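Stenimo – Quem somos

A Stenimo ajuda empresas a comprar robôs. Não fabricamos braços, não vendemos garras e não recebemos comissão de quem vende, e isso costuma surpreender quem nos procura pela primeira vez (às vezes até desconfiam um bocadinho, e nós compreendemos!). O nosso trabalho começa muito antes da encomenda, naquela fase em que alguém na direção já disse que sim à automação mas ainda não há uma lista de equipamento, nem um valor fechado, nem uma ideia clara do espaço que tudo aquilo vai ocupar.

Começámos como uma equipa de 2 engenheiros, com uma secretária emprestada e muita paciência para ler propostas de fornecedores. Hoje somos 6, entre engenharia, compras e planeamento financeiro, e continuamos a ler as propostas todas até à última página, incluindo os anexos com letra pequena, que é onde vivem os custos de transporte, de formação e de peças de desgaste.

O que fazemos

Quando um cliente nos chama, gostamos de passar primeiro uns dias no local, a ver as pessoas trabalhar e a fazer perguntas que podem parecer demasiado simples. Que peças passam por aqui? Quem as arruma? Qual é a altura da prateleira? Só depois abrimos a folha de cálculo. Um orçamento de automação feito à distância sai quase sempre bonito e quase sempre errado, e preferimos demorar mais uma semana no princípio a ter de pedir um reforço de verba a meio do ano.

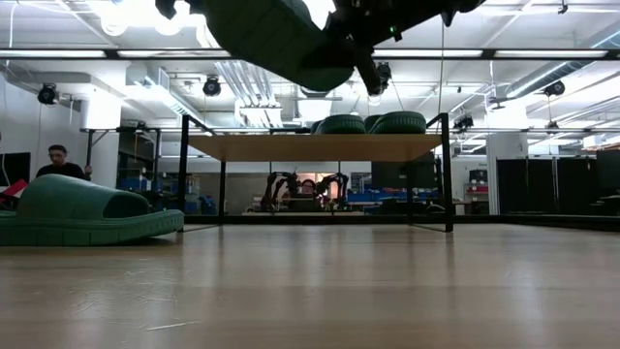
O orçamento de uma célula robotizada tem muito mais linhas do que o preço do braço, e é por aí que começamos todas as conversas com quem vai assinar. Há a garra, a mesa, os suportes, a cablagem, o computador, o monitor, o tempo de montagem. O teto merece uma linha própria: com calhas, condutas de ventilação e câmaras penduradas a partilhar o mesmo espaço por cima da mesa, é preciso saber cedo onde se pode fixar o quê e por onde passam os cabos. E há também os objetos que se vão manusear, que muita gente esquece de pôr na conta. Uma peça verde de formas arredondadas, como a que a garra segura no ar, pede uma abertura e uma forma de agarrar que convém discutir com o fornecedor antes da encomenda, com a peça em cima da mesa e toda a gente à volta.

Como planeamos uma compra

Trabalhamos por fases, e cada fase tem o seu teto de despesa. A primeira é um ensaio pequeno, com equipamento alugado ou cedido para demonstração, e serve para responder a uma ou duas perguntas bem escolhidas. A segunda é a compra principal. A terceira, que defendemos com unhas e dentes em todas as reuniões, é uma reserva para o que aparece depois: um suporte que afinal tem de ser mais alto, um segundo jogo de dedos para a garra, um cabo mais comprido.
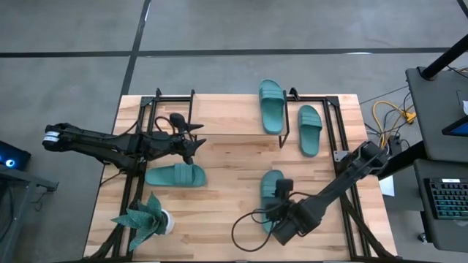
Para organizar tudo isto usamos o Berix, o nosso modelo de orçamento, que tem 385 linhas e que fomos enchendo ao longo dos anos com tudo aquilo de que já nos esquecemos uma vez. Nenhum cliente precisa das linhas todas – riscamos a maior parte logo na primeira reunião – mas é muito mais fácil riscar do que lembrar. O Berix é entregue ao cliente no fim do projeto, aberto e comentado, para que a equipa de compras possa continuar sem nós.

Temos ainda o Jakent, o caderno onde registamos prazos de entrega e condições de manutenção. Revemo-lo todos os anos em janeiro, antes de os clientes fecharem os seus planos, e já lá estão 500 registos, alguns bem antigos, que guardamos com carinho e consultamos mais vezes do que seria de esperar. 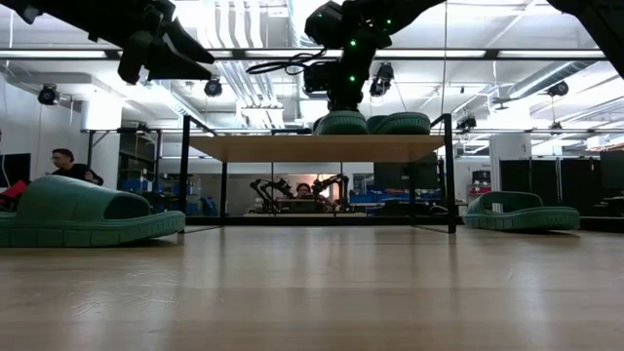

Com quem trabalhamos

Os nossos clientes são sobretudo empresas médias, armazéns e laboratórios que vão comprar o seu primeiro ou segundo sistema. A Cârstea, parceira de longa data, trata dos estudos de espaço e das bancadas, e é com ela que desenhamos as implantações quando a sala já tem vida própria e não pode parar.

Se está a preparar um orçamento e ainda não sabe por onde lhe pegar, escreva-nos, mesmo que só tenha uma ideia e meia página de notas. A primeira conversa não se paga, e gostamos muito de a ter com calma.

Página atualizada em 22 de abril de 2020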